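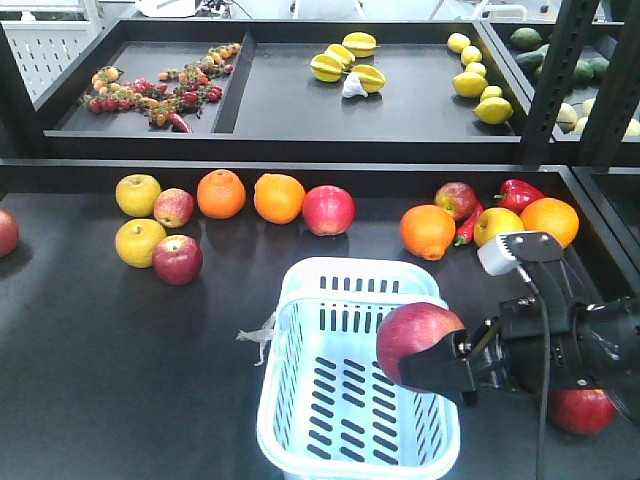 Apples and a white shopping basket on a black tabletop.

How to Read Your Prostate Pathology Report
Patient and Family Education, Quiambao Cancer Center

After a prostate biopsy or prostate surgery, a pathologist examines the tissue under a microscope and writes a report. Patients at Quiambao receive a copy through the Winent patient portal, often before the follow-up visit. The report is written for physicians, and many of its terms are unfamiliar. The steps on this page will help you find the main parts of the report and prepare questions for your care team.

This page does not replace a conversation with your physician. Please do not change or stop any medicine on the basis of what you read in the report.

Before you begin

Sign in to Winent and open the tab marked Results. Choose Pathology, then select the report you wish to read. If you prefer paper, the records desk in the Gurnolthorpe Building will print a copy at no charge. The desk closes at 4:30 p.m.

Have a pen and a sheet of paper with you. Some patients like to read the report with a family member or friend, and some choose to wait until the visit. Either is fine.

Step 1. Check the identifying information

The top of the report lists your name, date of birth, medical record number and the date the tissue was collected. Confirm that each of these is correct. If anything is wrong, call the records desk before reading further.

Step 2. Find the final diagnosis

Look for the heading Final Diagnosis. It is usually on the first page. For a biopsy, each sample is listed on its own line with the part of the prostate it came from, such as "left base" or "right apex." One line may say "benign prostatic tissue," meaning no cancer was found in that sample, while another may say "adenocarcinoma," the most common type of prostate cancer.

You may also see the following terms:

High-grade prostatic intraepithelial neoplasia (PIN). Cells that look abnormal but have not formed a cancer.

Atypical small acinar proliferation (ASAP). A small group of glands that looks suspicious, without enough evidence for a diagnosis. Your physician may suggest further testing or a repeat biopsy.

Chronic inflammation. A common finding. It is not cancer.

Step 3. Find the Gleason score and Grade Group

If cancer is present, the report will give a Gleason score. The pathologist assigns a grade to the patterns of cancer seen in the tissue and adds two of these grades together. A score written as 3 + 4 = 7 means that pattern 3 is the most common and pattern 4 is also present. A score written as 4 + 3 = 7 means that pattern 4 is the more common of the two. The totals are the same, but the second is considered more likely to grow and spread. For this reason, the order of the numbers matters.

The report will also give a Grade Group from 1 to 5. Grade Group 1 is the least aggressive and Grade Group 5 the most. A Gleason score of 3 + 4 falls in Grade Group 2, and 4 + 3 falls in Grade Group 3. Write down the highest Grade Group on your report.

Step 4. Note how much cancer was found

Biopsy reports state how many samples contained cancer, and often the percentage or length of each sample that was involved. Copy these figures next to the Grade Group. Your physician will consider them together with your PSA level, the results of your physical exam and any imaging.

Step 5. If you have had surgery, read the margin and stage

A report written after removal of the prostate contains more information. "Margins negative" means no cancer cells were seen at the outer edge of the tissue. "Margins positive" means cancer cells reach that edge, and your physician will discuss whether more treatment or closer follow-up is advised.

The stage begins with the letters pT. A stage of pT2 means the cancer was found only within the prostate. A stage of pT3 means it has grown outside the prostate or into the seminal vesicles. If lymph nodes were removed, the report will also show pN0 (no cancer in the nodes) or pN1 (cancer present).

Step 6. Write down your questions

Bring your notes to the visit. Patients often ask:

What is my risk group, and how was it decided?
Is active surveillance a choice for me?
Would a genomic test of the tissue add useful information?
Should a second pathologist review the slides?
How often will my PSA be checked?

Requesting a second review

You may ask to have your slides reviewed at another institution. Complete the Slide Release form in Winent, under Forms, or ask for one at the records desk. Slides are sent by courier — please do not arrange to carry them yourself unless the receiving hospital requires it.

Getting help

The Ellano Resource Room, on the ground floor of the Gurnolthorpe Building, has some 2,000 booklets and books on cancer and its treatment, several in large print. Princess Manalastas, patient education coordinator, offers individual appointments to go over the terms used in a report. She cannot give medical advice or discuss treatment choices. Appointments may be requested through Winent or at the Resource Room desk.

Page reviewed each January by the Department of Pathology.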